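회사 소개

휴베벡스(Huvevex)는 학교와 기업, 공공기관의 기숙 시설을 위탁받아 운영하는 생활시설 관리 전문 회사입니다. 입주 신청과 배정, 시설 점검, 청소, 비품 관리, 퇴거 정산에 이르는 업무를 본사 직영으로 수행하고 있으며, 현재 전국 30개 시설에서 2,315개의 방을 관리하고 있습니다.

당사는 대학 기숙사의 하자 보수를 맡던 설비 업체로 출발하였습니다. 수리 접수가 학기 초에 집중되고 같은 방에서 같은 고장이 반복되는 문제를 다루면서, 보수 업무와 입주 관리 업무를 한 조직에서 처리하는 방식을 정립하였습니다. 이후 기업 연수원과 지방 근무자 숙소로 사업 범위를 넓혔고, 현재는 운영 위탁이 매출의 대부분을 차지합니다.

경영 이념

당사는 입주자가 머무는 기간의 길고 짧음에 관계없이 동일한 기준의 방을 제공하는 것을 원칙으로 합니다. 한 학기를 지내는 학생과 2주간 교육을 받는 연수생에게 적용되는 점검표는 같습니다. 위탁 기관의 예산 규모에 따라 공용 공간의 구성은 달라질 수 있으나, 개인실의 위생과 안전에 관한 항목은 계약 협의의 대상으로 삼지 않습니다.

사업 영역

당사의 사업은 3개 부문으로 구성되어 있습니다.

운영 부문은 시설별 관리사무실을 두고 입주자 응대와 출입 관리, 공용 공간 운영을 담당합니다. 관리사무실의 야간 근무는 외부 용역에 맡기지 않으며, 모든 근무자는 배치 전에 응급 대응 교육과 개인정보 보호 교육을 이수합니다.

시설 부문은 전기, 급배수, 난방 설비의 정기 점검과 수시 보수를 담당합니다. 보수 요청은 접수 순서가 아니라 긴급도에 따라 처리합니다. 누수, 정전, 잠금장치 고장은 당일 조치를 원칙으로 하고, 가구와 마감재의 경미한 손상은 입주자와 방문 일정을 협의하여 진행합니다. 겨울철 난방 설비 점검은 매년 11월에 전 시설에서 실시합니다.

비품 부문은 가구와 소형 가전의 구매, 배치, 이력 관리를 담당합니다. 침구류는 셀리어(Selier), 수납 가구는 켈린(Kälin)과 공급 계약을 맺고 있으며, 품목별 교체 주기를 위탁 기관과 사전에 합의합니다.

테다흐 시스템

테다흐(Tedach)는 당사가 자체 개발하여 사용하는 시설 이력 관리 시스템입니다. 2019-07-08에 첫 시설에서 가동을 시작하였으며, 방마다 고유 번호를 부여하고 입주 전 점검 결과, 보수 내역, 비품 교체 기록을 한곳에 보관합니다. 입주자는 입주 당일 방의 상태를 확인하고 이상이 있으면 의견을 남길 수 있습니다. 해당 의견은 퇴거 정산 시 근거 자료로 사용되므로, 입주 전부터 있던 손상에 대하여 입주자가 비용을 부담하지 않습니다.

위탁 기관에는 분기마다 운영 보고서를 제출합니다. 보고서에는 보수 요청의 유형과 처리에 걸린 시간, 미처리 건의 사유, 에너지 사용량, 다음 분기의 예정 공사가 포함됩니다. 처리 기한을 넘긴 건은 별도의 표로 작성하며, 담당 부서의 개선 계획을 첨부합니다.

입주자 의견의 반영

당사는 매년 전 시설의 입주자를 대상으로 설문을 실시합니다. 최근 설문에는 1,843명이 응답하였고, 개선을 요청한 항목으로는 세탁실 이용 시간과 방음, 개인실 비품이 많이 꼽혔습니다. 이에 따라 세탁실 예약 기능을 테다흐에 추가하였으며, 방음에 관하여는 출입문 하부 틈막이를 우선 보강하고 있습니다. 개인실 비품은 신규 위탁 시설부터 책상과 소형 냉장고를 기본 품목에 포함하도록 위탁 기관에 제안하고 있습니다.

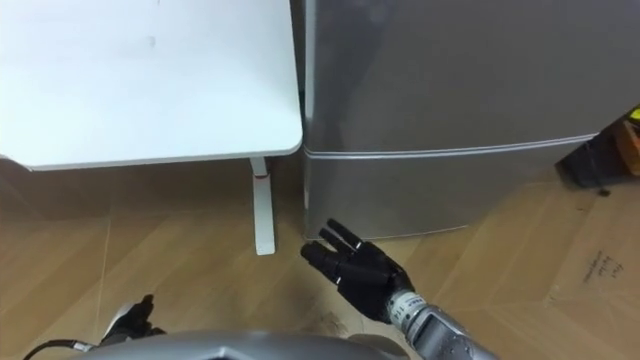
한 입주자는 설문의 자유 의견란에, 전에 살던 기숙사에서는 퇴거할 때마다 벽지 문제로 관리실과 실랑이를 했는데 이곳에서는 입주일에 올린 기록으로 바로 확인이 되어 마음이 편했다고 적었습니다. 다만 보수 기사 방문 알림이 너무 늦게 오는 점은 고쳐 달라고 하였습니다. 당사는 이 의견을 받아들여 방문 전날 저녁에 알림을 발송하도록 절차를 변경하였습니다.

안전 및 개인정보

모든 시설은 연 2회 화재 대피 훈련을 실시하며, 훈련 결과는 위탁 기관에 서면으로 보고합니다. 개인실 출입은 입주자의 동의를 받은 경우와 긴급 상황에 한하며, 출입한 직원의 소속과 시각, 사유를 기록합니다. 입주자의 개인정보는 퇴거 정산이 완료된 후 관련 법령과 계약에서 정한 기간 동안만 보관하고 파기합니다.

위탁 문의

신규 위탁을 검토하는 기관은 홈페이지의 문의 양식에 시설의 위치와 방 수, 준공 연도, 현재 운영 방식을 기재하여 제출하여 주시기 바랍니다. 담당 부서에서 내용을 확인한 후 현장 조사 일정을 안내하여 드립니다. 현장 조사와 기초 진단 보고서 작성에는 비용을 청구하지 않습니다. 입주자의 보수 요청과 정산 문의는 각 시설의 관리사무실에서 접수합니다.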